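# Key ring trial leaves plenty of questions for two-armed robot

A robot cell that its makers say will sort small metal parts "as readily as a person would" managed to pass a bundle of key rings from one arm to the other in 51 per cent of attempts during a trial in April, according to a short report put out by the test workshop at Skamamley.

The report is being read two ways. Skisetel, which supplies the gripper fingers, calls it a strong first result on a hard object. Others who have seen the numbers say it is a coin toss, and a slow one.

The trial compared two sets of fingers and two ways of running the cameras. The fingers were Skisetel's older flat pair and its new tapered pair, sold under the name Jang. The cameras were either the small ones on the wrists working alone, or those same cameras with a fixed view of the whole cell added. Both arms were run throughout on a Brallska controller, so the report has nothing to say about whether a different controller would have done better or worse.

The task sounds simple. One arm picks up a loose bundle of key rings from the table, the second arm takes hold of it, and the first lets go. Split rings and coiled wire are a nuisance for any gripper, as they slide over each other and catch the light, and a ring that was lying flat when the arm set off may be standing on edge when it gets there.
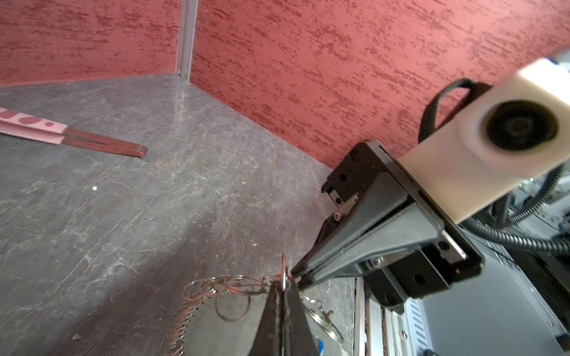 *The handover under test: one pair of tapered black fingers grips the key rings while the second gripper reaches in from the right.*

Inmaculada Cifuentes ran the trial and wrote most of the report. She does not pretend the 51 per cent is good. "It is the best of the four combinations," she said. "The other three were worse, and I have put them in the same table so people can see them."

That best figure came from the Jang fingers with the fixed view switched on. With the wrist cameras alone, the same fingers did noticeably less well. Cifuentes puts much of the gap down to the last stretch of the reach, when the two grippers are so close that each hides part of the bundle from the other's camera.

The flat fingers came last with either camera set-up. They could pick up a ring lying by itself but tended to push a pile along the table. Skisetel had said as much before the trial began, which makes one wonder what the comparison was meant to prove. A firm that tests its new part against an old part it already wants to retire is likely to come out ahead.

There is also the matter of how the tries were counted. A handover was marked as good if the second arm still held any part of the bundle 20 seconds after the first had let go. Any part. A gripper left with one ring while the rest lay on the table would pass, and by the report's own account this happened more than once. How often is not stated. Asked for the figure, Cifuentes said the logs would need to be gone through by hand and that it had not been done yet.

Soon-im Joo, who has bought handling equipment for a lock and key wholesaler for most of her working life, read the report at the request of this newsletter. She was blunt. "If I drop half a customer's order on the floor I don't get to call it a pass," she said. "Tell me how many rings went in and how many came out. That's the only number I'd pay for."

She also wanted to know about speed. The report gives no cycle times at all. Cifuentes said the arms were run well below their top speed for the whole trial, for safety and to keep the camera pictures sharp, and that timing them would have been unfair to everyone. Joo's reply was that a picker on her packing bench is timed every day.

## What was in the cell

The work was done in a walled cell with a dark slate-look floor and dusky red sides. The two arms stand opposite each other at the front, with a gripper on each. A pink-handled kitchen utensil with dark, flat metal was also on the floor of the cell, further back from the rings. The report lists it as a "second object" and says no more about it. There are no results for it in any of the tables.

Nor are there results for anything else. The title of the report promises findings on "small household and hardware items". What the reader gets is one bundle of rings and wire, used again and again. Wire bends with handling, and nothing in the method section says the bundle was ever swapped for a fresh one or set back to a standard shape between tries. By the end of the run the arms may have been dealing with a rather different object from the one they started with. The four combinations were also tested one after another and never mixed, with the Jang fingers and fixed view going last. If the bundle got easier to grip as it loosened, the winner would have had the benefit.

Cifuentes accepted the point about order. She said a fairer plan had been drawn up and then dropped, as changing the fingers takes time and the arms have to be set up again after each change.

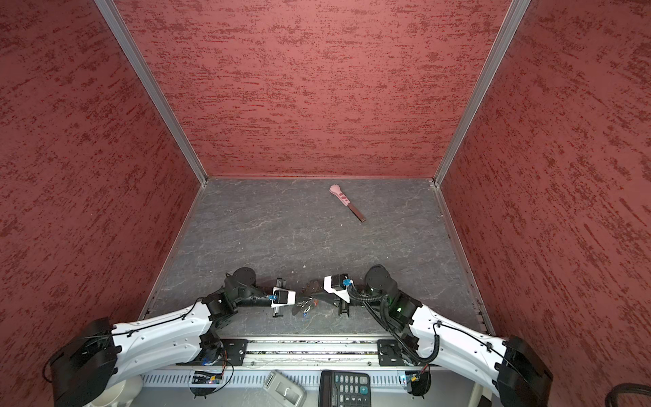 *The two arms face each other across the front of the cell, with a dark, wiry object on the floor between the grippers.*

Skisetel's own summary, sent to customers a week after the report, leaves out the order of testing and the rule about partial grips. It does include the line that the Jang fingers "more than doubled reliable handovers". That is true only if the best Jang result is set against the worst flat-finger one, with the fixed view on in the first case and off in the second. Compare like with like and the gain is a good deal smaller. The firm was asked why it had changed two things at once and called it one improvement. It said the summary was "meant for a general reader" and that the full report was available to anyone who asked.

Brallska did not take part in writing the report and said it had no comment on the finger comparison. It did confirm that the controller was running standard software, with nothing added for the trial.

Some of the work stands up. The write-up of the camera problem is careful and could be of use to anyone putting two arms to work in a small space. Cifuentes describes tries where an upright ring was in plain sight of one wrist camera and lost to the other, and where the arm with the poorer view closed its fingers too soon. Her suggestion is that the arm with the clearer view should lead and the other should wait. It is a modest idea and cheap to test. It was not tested.

## Next round

A second trial is planned, this time with 1000 handovers. Cifuentes said the pass rule will be changed so that the whole bundle has to make it across, that the finger and camera combinations will be run in mixed order, and that failed tries will be sorted by cause. She would not guess at the score under the stricter rule. "Lower," she said, when pressed.

Skisetel has agreed to supply more fingers but has not said whether it will accept a rival make in the same test. Joo said she would read the next report if it had one. She is not planning to place an order in the meantime.

The Jang fingers are already on sale. Skisetel's price list gives them as suitable for "keys, rings, chains and loose wire goods", with no mention of a success rate.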